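Workshop notebook, Tuesday, started writing 4.20 pm

Tea first, then notes, because last time I did it the other way round and the notes came out as a list of grumbles. Today was T-shirt folding and bagging, the slow version, and I want to get it down while my hands still remember it.

Where we'd got to: the Omari shirts arrived in November in two boxes and they have been leaning against the radiator ever since, getting in everyone's way. Graça Mendes finally said either we sort out how we want them folded or she takes them home and does them in front of the telly. So, folding. The order for Jesdale is 694 shirts and the one for Rebelo is 762, and they both want them flat, print up, same size every time, one to a bag. Fine in principle. Different story after the first dozen!

Fold A (the shop fold). Shirt face down, sleeves in, sides in to the middle, hem up in two. Looks lovely, and the print ends up on the front if you start in the right place. The trouble is the big prints. On a shirt with a small chest logo it doesn't matter where the side folds land, but on the large ones the fold goes straight through the edge of the graphic and you get a crease in the ink. I did four like that before I noticed, left them under the heavy catalogue over lunch, and the line was still there when I came back. Graça says it will wash out. I say the customer will see it before they wash it.

Fold B (board fold). Same as A but round a piece of card, so the width is set by the card and you can't wander. I cut the first card too narrow, obviously. The second one is wider and goes just past the edge of the big prints, and that one I like a lot. It's slower to start with because you have to get the card square to the collar, and if you don't, the whole thing comes out looking like it's leaning. I've drawn a pencil line on the card where the collar seam should sit. Please don't rub it out, it's meant to be there.

Fold C (thirds and roll). Graça's idea, from packing for holidays. No creases at all, fits in the smaller bags, and takes no time. But you can't see the print without unrolling it, and Jesdale were very clear about print up. Keeping it in mind for the plain ones.

A note on laying out, since this is where most of my time went. The shirt has to go down flat before anything else happens, and I mean properly flat, smoothed from the middle outwards with the side of the hand. If you smooth from the collar down you just push a ripple in front of you until it reaches the hem and then you have to chase it back up. The black ones show every bit of fluff as well. I've put the lint roller on the hook by the door. It lives there now.

Also, and this is for me more than anyone, don't pull the hem to straighten it. It straightens beautifully and then creeps back once you've folded, so your neat edge is gone by the time it's in the bag. Pat it, don't pull it.

Bags. We have the Zurberg ones, 700 to a carton, which does Jesdale with a handful to spare and doesn't do Rebelo at all, so a second carton is needed before we start on that lot. I've written it on the board. They're thin and they cling to themselves, and opening them is the worst bit of the whole job. Blowing into the top works but I felt a bit silly doing it, and you get dizzy. Rubbing the top edge between finger and thumb works if your hands are slightly damp (a wet sponge in a saucer, like at the post office). With dry hands I lost my temper with one of them and put it in the bin.

The other thing with the bags is that anything left lying on the work surface seems to end up on top of a shirt. Pens, tape, somebody's biscuit. I would like us to get into the habit of clearing down between shirts, me included — I was the biscuit.
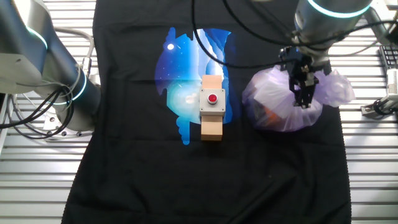
Night-sky print on black, laid out flat, with the red button on its wooden block and a purple bag on top.

I'm fond of that print. The drips along the bottom are the part I was worried about, as they're the first thing a fold catches if the hem comes up too high. With the wider card the hem fold should land below them. I'll mark that on the card too, in a different colour, so we don't mix it up with the collar line.

Timings, such as they are. I did a run of 11 with the board fold and no chatting, and it went smoothly enough until the bagging. I forgot to start the clock for the first couple so I'm not writing the total down, it would only get quoted back at me. Will do it properly with Graça on the bags and me on the board, then swap, as I suspect she is quicker at both.

Things to do
Order second carton of bags.
Cut two more cards to the wider width, stiffer if we can find it. The current one is going soft at the corners.
Mark drip line on card.
Sponge and saucer from the kitchen (ask first, the blue saucer belongs to someone).
Ask Rebelo whether they want the size sticker on the bag or on the shirt. They've said both, in different emails.
Move the boxes away from the radiator, finally.

Later, 5.45. Graça has had a go with the wide card and says the pencil line is too high for the small sizes. She's right, the collars are a different depth. So we need a card per size, or one card with several lines on it. I'd go for several lines, she'd go for several cards. Leaving it till the morning, the light in here is no good for black shirts by now anyway.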